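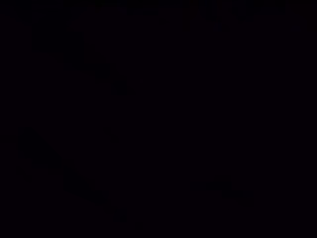 I think most of us have too much light in our houses after supper, and I'd like to make a case for turning a fair bit of it off. I don't mean candles and a nice playlist. I mean proper dark, the kind where you get a squarish lump up there, a sloping sort of edge down at the left, something low and wide over to the right, and you couldn't swear to any of them. I've come to love a room in that state. I potter about in it, I make my tea in it, and I've put away a whole draining rack in it more than once (a glass has been lost, I'll come to that).

It started in the cottage at Silcombe, which we rented for the best part of a winter while the flat was having its floors done. The electrics there were hopeless. The kitchen had a single strip light that buzzed and took an age to come on, and when it did you felt like something on a slab. So in the evenings I stopped bothering. I'd go in for a biscuit and just stand there until the worktop turned up. It does turn up! You stand still, you let your eyes do their slow business, and first there's nothing and then there's a corner of something, and then you remember that's the bread bin, and after that the rest of the room sort of assembles itself around the bread bin.

By the time we moved back to Belarport I'd got the habit, and I came home to a kitchen with ten ceiling spots in it. Ten, in a room you can cross in four strides. I'd chosen them myself, years before, from a showroom where everything was lit like a dentist's and I thought that was what clean looked like. I switched them on that first night and wanted to apologise to the vegetables.

Now, I know the argument for bright kitchens. Knives, hot fat, the difference between cumin and cinnamon. Fine. I put the lights on to cook, I'm not a lunatic. But cooking is an hour, and the lights in most houses go on at four in the afternoon in December and stay on till bed, in rooms with no one in them, over worktops where nothing is happening. Walk down any street after tea and you'll see kitchens blazing away at the back like petrol stations. What are they for? The kettle knows where it is.

What the dark does for a room, and this is the bit I get tiresome about at parties, is find out whether you've put things in sensible places. In daylight you can have a terrible kitchen and never know it, because your eyes keep bailing you out. You spot the tin opener under the tea towel and you grab it and you think you've got a system. Turn the light off and go for that tin opener by hand. I did this, properly, over a couple of weeks in November, and it was humbling. I found I kept the mugs on one side and the tea on the other and the spoons in a third place that made me turn right round and catch my hip on the oven handle. I'd been doing that little dance for years and calling it making a cup of tea.

So I moved everything. Mugs went down to a hook rail beside the kettle, tea under the mugs, spoons in a jar that can't be confused with any other jar because it's the ribbed one. I got rid of a good deal, too. If I couldn't tell what a thing was by picking it up, and I didn't miss it when I put it down again, off it went to the charity shop. The melon baller went. So did a gadget I'm fairly sure was for strawberries.

The one purchase in all of this, and I'll own up to it, was a set of Mollex boxes for the deep cupboard under the stairs door, with the corners moulded differently on each size. The makers don't mention this at all, I think it's just how they stack, but you can tell the big one from the small one with a thumb. That cupboard is 59 centimetres deep, and anything that went to the back of it before the boxes simply entered another life. I once found a bag of lentils in there that predated the cat. My sister gave us a Snorradóttir lamp for the same cupboard, a handsome little thing on a clip, meant to solve the problem by lighting it up. It lives on my bedside table. The cupboard is better off with boxes.

About that glass. It was a tumbler, one of a set of sixteen that had come down from my grandmother by way of an aunt, and I put it back on a shelf that wasn't there. I'd had that shelf moved the week before and my hand hadn't heard. It made a terrific noise. My husband came in and put on all the spots at once and there I was in my socks in the middle of it, blinking, and he was very good about it but he did say the word "again", which was unfair, as the previous one had been a saucer. So yes, there's a price. Wear slippers. Don't do it in a room you've just rearranged, give yourself a few days of looking at it first. And don't do it at all if there are small children about who leave things with wheels on the floor, or if you're unsteady on your feet, or if somebody in the house needs to see where they're going. Light is a wonderful thing for people who need it. I'm talking to the rest of us, the ones who flick it on to fetch a yoghurt.

A friend of mine says this is all nonsense and I've just got sentimental about a damp cottage. She may have a point about the cottage. But she came for supper in January and we sat on at the table afterwards with only what came in from the street, which wasn't much, and the washing-up sat over there being a vague heap. I can't tell you how little it bothered either of us. With the lights on, a pile of dirty pans stares at you. You half listen to your guest and half plan your attack on the roasting tin. With the lights off it was a dim sort of hill. It could wait, and it did, until morning, when I washed it in plain daylight in around the time it takes to hear the news headlines.

I think that's what I'm really cross about, if I'm cross. The bright kitchen never lets you stop. Every crumb is up for inspection at eleven at night, when you've no business dealing with crumbs. We bought all these lights to help us see, and what we mostly see by them is jobs. I used to wipe the hob three or four times of an evening simply because I could see it. Now I wipe it once, after supper, and then I turn the lights off and the hob is out of my hands.

If you fancy having a go, start with the kettle. It's the easiest, because you already know it, and your ears tell you when to stop filling. Go in without touching the switch and wait by the door for a bit longer than feels reasonable. Put your hand flat on the worktop and run it along until you meet something. You'll want to reach for your phone; leave it in the other room. The first evening I'd just make the tea and leave it at that, and drink it standing up in there with the fridge humming. Milk is the awkward part, as the fridge light undoes all your good work. I shut my eyes for it now.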